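October, evening

Back from the county record office at half past six with sore eyes and a parking ticket I shall probably pay. I had meant to be there at opening but the road through Bular was down to one lane.

The reason for going was the removal ledger. I have been working on the clearance of the Solanki valley for two winters now and had only ever seen the ledger quoted, always the same four lines, in the same order, by people who I suspect had copied them from each other. It came up from the store in a grey box tied with tape. It is smaller than I expected, the size of a household account book, and the first thirteen pages are blank.

After that it lists the families. The clerk gave each household a line: the name of the head, how many persons, how many animals, and whether they went by the upper road or the river. I had always read that 727 people left the valley that winter. The clerk's own total, in the last column, is 477. I added it up twice on paper and got his figure both times. The larger number must come from somewhere and I would like to know where. It may take in the farms on the Roltar side, which were emptied the following spring and had a book of their own, now lost or at least not in the catalogue.

What struck me more was the handwriting. For the first few pages it is neat, with ruled lines and the sums done in the margin. By the upper road entries it gets larger and starts to slope, and the ink changes. In three places he has written only "old woman, alone" where the name should be. There is one line that says "would not go" and then, in the same hand, "went". No date beside either word.

I copied everything up to the river parties before the bell went. The river lists are longer and I need another full day for them, possibly two. I also asked for the overseers' letters and was told they are out for repair until after Christmas. I put in a slip for them anyway.

Ate my sandwich on the steps at one. Cold but dry. A coach party came past on the way to the castle and the guide told them the valley was "abandoned" when the lead ran out. The lead lasted another twenty years. I didn't say anything, and have been annoyed with myself since.

To do before I go back: check the parish register against the first page of names, find the 1911 pamphlet (blue cover, I had it in the summer), and write to the chapel at Heltosix about the burial stone. I wrote in spring and had no answer. A stone with no names on it is hard to place, but the minister before this one thought it was for the upper road people, and it stands where the road would have come down.

Typed up the notes until nine and put them on the website with the rest of the diary. Soup for supper. Rain has started - I can hear it on the back porch roof. The lamp in the study needs a new bulb and I have been writing this at the kitchen table, next to a pile of photocopies that has to be 100 sheets deep by now.

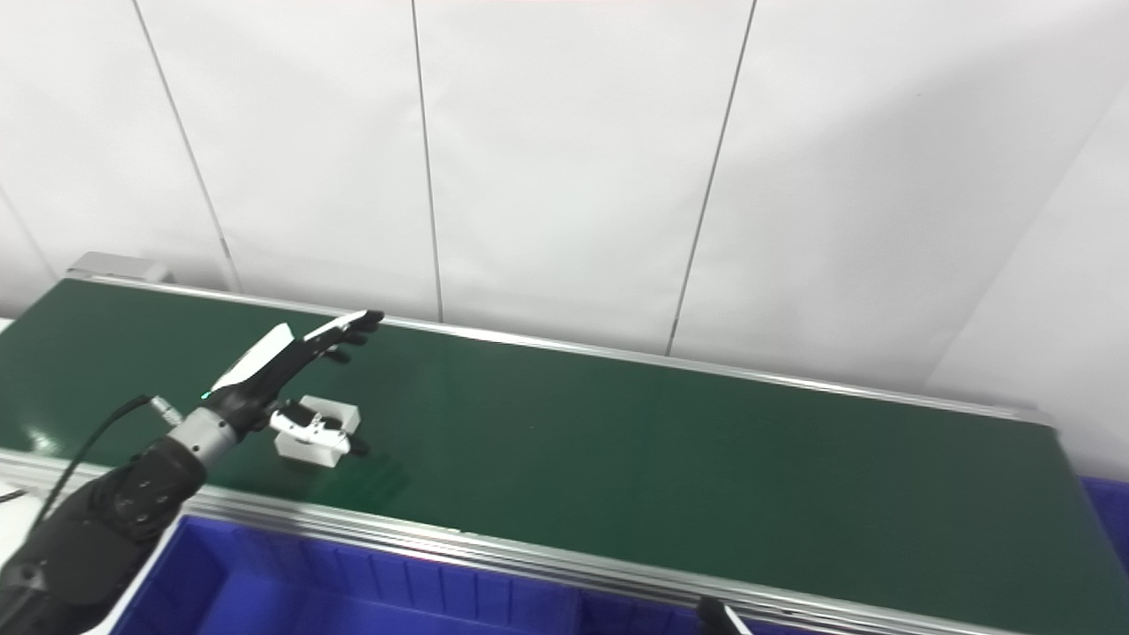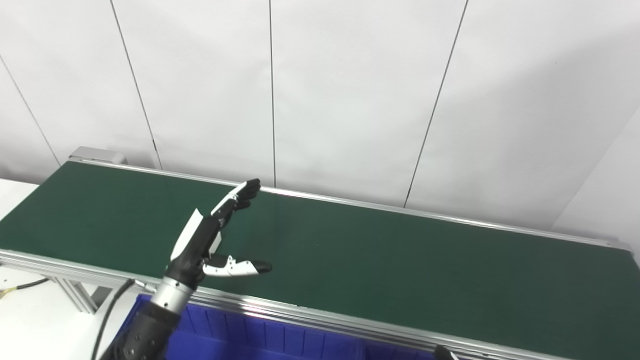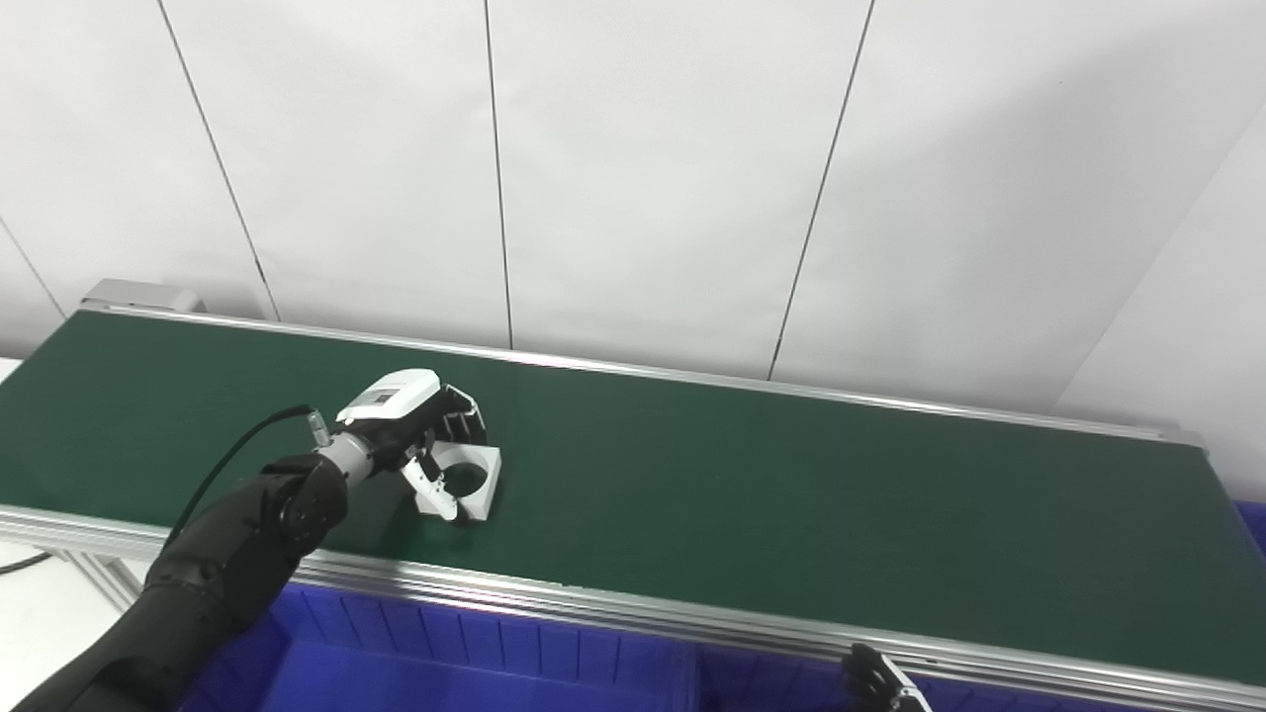

Later. Found the pamphlet. It was under the atlas. Page six gives the 727 and says it is "from the lists", in the plural, so there may well have been a second book when it was written. No footnote, of course. I will ask at the desk next time whether the Roltar estate papers were ever weighed in with the county's, or whether the family kept them.

Bed. Alarm set for seven.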